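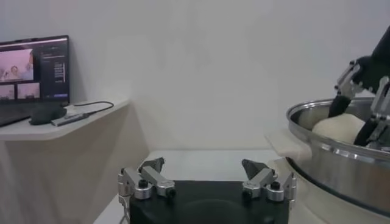
From: Ojārs Pētersons
To: Flarkby bread list
Date: 2019-12-14
Subject: Re: Dough sticking to the steel bowl

On the Flarkby bread list, Firkov wrote:

> I have switched from a plastic tub to a steel pot for mixing and I
> am not sure I like it. The dough comes together well enough but when
> I leave it to rise it grips the sides and I lose a good bit of it
> scraping out. I have tried flouring the pot first. That made a grey
> paste round the bottom and the loaf had a dry streak in it.
>
> Does anyone else mix and prove in the same pot? Should I be using
> oil? And how smooth should the ball be before I leave it? Mine
> always looks a bit ragged.
>
> The flour is the ordinary white from Dabbas, strong, nothing added.

I mix and prove in the same steel pot and have done since April. I had the same trouble with flour and gave it up after a couple of bakes. Oil works better, but you need very little of it. Take the dough out when it is mixed, wipe the pot round with a cloth, put a teaspoon of oil in and rub it up the sides with your fingers. Then put the dough back with the smooth side down, turn it over once and leave it. If you pour the oil in on top of the dough it runs down one side and the other side sticks as before.

The raggedness is probably a matter of time. With the Dabbas white I mix until there is no dry flour left, then stop for twenty minutes and do something else. After that it needs much less work. I give it 4 minutes by machine, or a bit longer by hand, and by then the top should be pale and even with no tears in it. If it still tears, rest it again before you add anything. People add flour at that stage and then wonder why the crumb is tight.

Before it goes back in the pot, shape it. Put it on a bare worktop, no flour, cup your hands behind it and drag it towards you. Turn it and do the same again. The bottom catches on the table and the skin tightens over the top. Two or three pulls are enough. A tight ball keeps away from the sides for the first hour, which is half the battle.

A few other things about steel. It takes on the temperature of the room faster than plastic does, so in this weather I rinse the pot with warm water and dry it before the dough goes in. My kitchen is 17 degrees in the morning and without this the first rise drags on past lunch. Cover it with a plate or a damp cloth that doesn't touch the dough.

When you wash up, use cold water first. Hot water cooks the bits on and you will be picking at them with a fingernail. Leave it to soak, then a plastic scraper will lift most of it. I don't use wire wool on the inside, as dough seems to find every scratch.

For getting the dough out, the Ulutard scraper someone mentioned here last month is fine, but any curved one will do. Tip the pot on its side, run the scraper round once and let the dough fall out by its own weight. Don't pull at it.

What size is your pot, and how much flour are you putting in? If the dough fills more than half of it at the start you will have sticking at the rim whatever you do. I use 500 g of flour and wouldn't go much above that in mine.

Ojārs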